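Wednesday, April 29, 2026

Choir again tonight and my throat is wrecked. Katia has us doing the Guerra piece from the top, all 14 pages, and the altos still come in early on the slow bit (me included, sorry Katia!). Meron brought ginger biscuits, so I forgave everyone by half past eight.

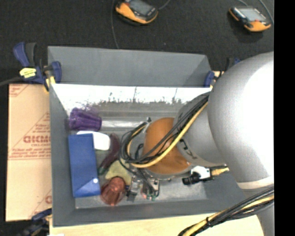

Walked home the long way with Ada, who wants us to enter the Munwood festival in November. I said yes before I'd thought about it - typical. It means learning 2 new songs, one of them in Welsh, and I can barely manage the English ones. Must ring Mum tomorrow and find my black skirt.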